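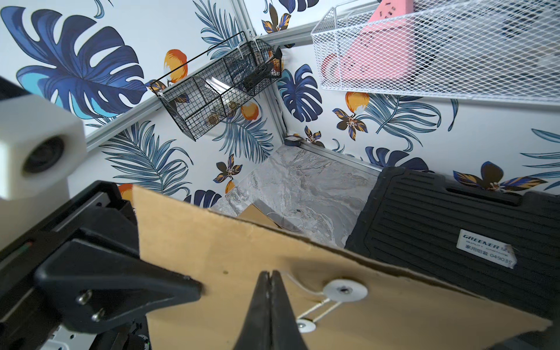
Review of the Ateo Task Kit for Two-Finger Grippers
Student project report
Refilwe Ngcobo, Themba Ngubane, Petronella Modise
Project supervisor: Marcela Kadlec

1. Purpose

Our department was offered the Ateo task kit on a one-semester trial. Ateo is a set of software routines from Hisunell for handling everyday objects with a two-finger gripper. It comes with a setup guide, a library of starting motions, and a web page for marking each attempt as a pass or a fail. We were asked to find out if the kit is worth buying for the second-year lab course.

Out of the tasks in the library we picked the string-tie envelope. The gripper has to take hold of the string and unwind it from the two round fasteners, then lift the flap. It looked like a fair test. The string is thin, the paper bends, and the small metal centers of the fasteners reflect light.

2. Setup

Installation took Themba two afternoons. Most of that went to the wrist camera calibration, where the guide refers to a menu that has a different name in the current version. Support answered our email the next morning with a corrected page.

We ran 407 attempts. One was thrown out when the log file was damaged, which leaves 406. Petronella rewound the string by hand between attempts. The first 40 were used only to tune grip force and are counted in the total, so the results are slightly worse than they would be otherwise.

3. Results

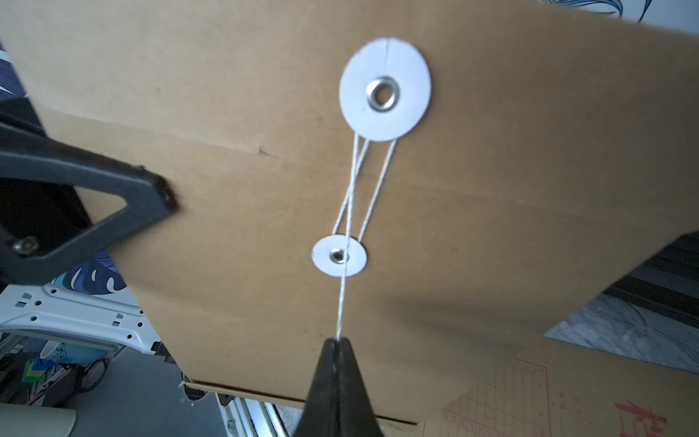

The full task was completed in 67 percent of the attempts. Failures fell into two groups. In the larger group the fingers closed next to the string and picked up nothing. The kit does not always notice this and will carry on with the unwinding motion holding air. In the smaller group the gripper had the string but pulled too early, and the envelope slid or creased.

Worn envelopes gave us more trouble than new ones. A crease near the lower fastener can look like string to the camera software. Lowering the sensitivity setting helped, but then it missed the real string more often. We left it at the default for the rest of the trial.

The marking page is good. Two people can score the same attempt and it lists the disagreements. Export to a spreadsheet worked every time.

4. Problems with the kit

The grip check should be on by default. It is in the advanced settings and we found it late.
The guide needs updating, mainly the calibration chapter.
Changing the approach angle means editing a text file and restarting.

5. Recommendation

We recommend the kit for the lab course with the grip check switched on and our own calibration notes handed out with it. For a research project we would want better control over the approach angle first. Sibusiso Buthelezi has the notes and our settings file for next semester's group.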